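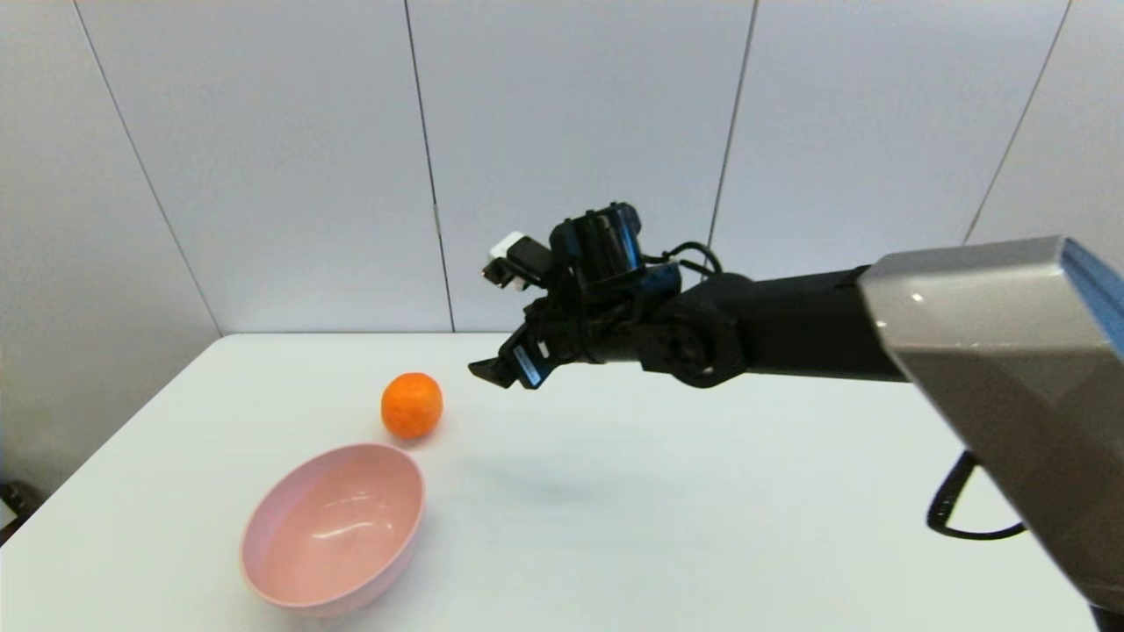 An orange and a pink bowl on a white tabletop.

Golatton–Demeo Ferry: Your Questions

When does the new crossing open?
In November, and we can't wait! It will be the first direct passenger and freight link between the two ports.

How long is the trip?
It takes 7 hours, dock to dock. The road route takes 12.

Can I bring my car or truck?
Yes, both. The ferry Galtine has room for 400 passengers, with a separate deck for freight.

Where do I clear customs?
At the Ruangrit terminal on the Demeo side — bring your passport, even for a day trip.

Can small exporters book space?
Please do! Thanakorn Chaimongkol's freight desk takes part loads as well as full trucks. Call extension 1521.

Page updated 10 Feb 2026 by Hye-jin Ji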